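Student Projects > Two-arm builds > Pill sorting, pics inside

shuzhen_k
Club entry for the Idura student challenge is coming along. The task is pills, bowls and an organizer on a marble-look table. Rules give you 1000 points for a full run, minus 100 per pill on the floor. By my math our April practice owes them money.

o_sanna
Pics or you're still arguing about gloves.

shuzhen_k
We're still arguing about gloves. Pics anyway. 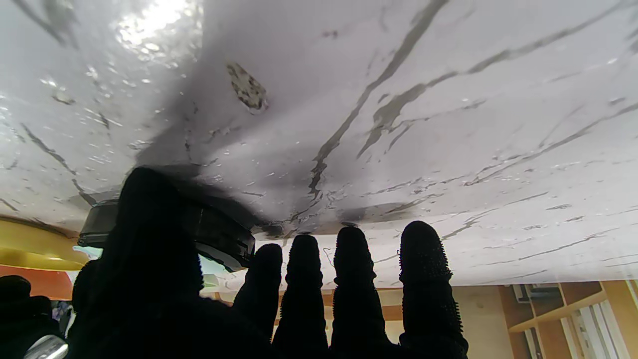
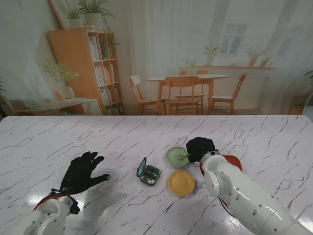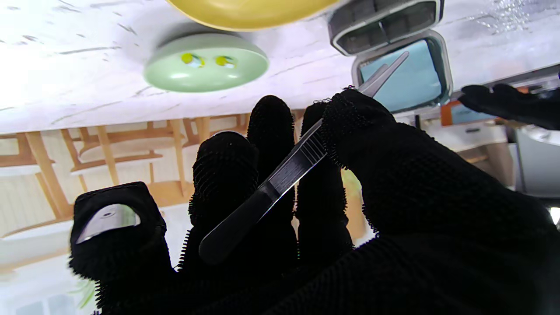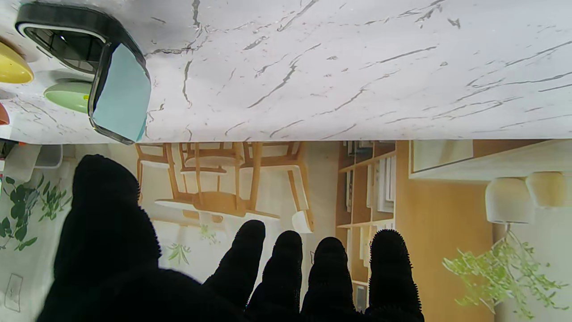 Black gloves in all four. Second one is the table view with the organizer open, third is the tweezers.

fabbri_f
Fuzzy gloves for handling pills, bold choice. Lint is not a rated ingredient. Cliriscombe ran bare fingertips last season and placed.

shuzhen_k
Cliriscombe also dropped a bowl on a judge's shoe.

fabbri_f
A light bowl. He was fine.

aivar
I'm with Fulvio on the gloves but my real gripe is the tweezers. You have a hand with fingers and you gave it a smaller, worse hand to hold. Spoon-ish thing in the green bowl, sure. Tweezers, why?

shuzhen_k
Tool use bonus, page 4. 2000 if both tools get used in one run.

aivar
ok I withdraw the gripe, that's bribery and I respect it

o_sanna
Is the bonus per run or per team? Colombo read it as per team and got a very polite email.

shuzhen_k
...going to go read page 4 again

cocco_i
Wrist views come out upside down for us too. Do you flip before training or leave it?

shuzhen_k
Leave it. Fabio on our side flipped half of them once and we lost an evening finding out which half.

fabbri_f
Still say lose the gloves.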